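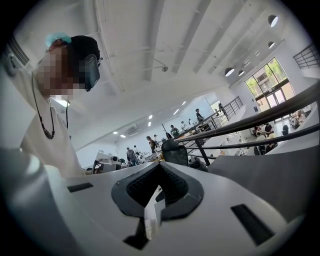

A hand-held gripper budget is what you draw up when you want to collect robot training data without buying an arm for every person in the room, and I've now drawn up four of them, so let me tell you how mine go. The term covers the whole shopping list: the grippers themselves, the wear parts, the batteries, the storage, and the furniture everyone forgets until the boxes arrive. The housing on ours is white with a black rubber V-shaped pad in the middle, ribbed on the inside, and that little pad gets its own line in my spreadsheet. I love that pad. I also buy it by the bag!

Units and spares

The first number to settle is how many grippers you want running at once. I start from tables, then people, then grippers (most folks go the other way and end up with tools sitting in a drawer). My last order from Vanags came to 1,180 a unit with the mount included, and I added one complete spare for every five in use. Botond Hegedűs, who taught me most of this back at Iscombe, used to add one for every three. He also ran two shifts, so fair enough.

Pads and other wear parts

Pads come in bags of 50, and I order two bags at the start of a project. Ribbed rubber costs more than smooth, and I pay it gladly. Screws, cables and memory cards go in the same section – small stuff, but it added up to 700 on the Isska project before we had recorded a single hour. Ask for the wear parts price list together with the main quote, by the way. Vanags sends it if you ask and doesn't if you don't.

Space and power

Here I plan for worktables first and outlets second. Check where the charging station will go before you sign anything, and walk the route from it to the tables with your arms full. At Wircombe we had plenty of floor and one decent circuit, which meant an electrician, which meant waiting until December. I now keep a separate line for building work, even if it starts at zero.

Storage and computers

Disks are the part I used to guess at, and I guessed low every time. What I do now is record a normal afternoon with one gripper, look at the folder size, and multiply by grippers and working days. Then I double it for the backup copy. Buy the disks in two batches if your purchasing office allows it – prices move, and so do plans.

Rent or buy

Renting makes sense for a short trial, say a month or less. Past that I buy, mostly for the pads and settings staying the same from one session to the next. Some suppliers will take 50 percent of the rental off a later purchase, so get that in writing on the first quote, with an end date next to it.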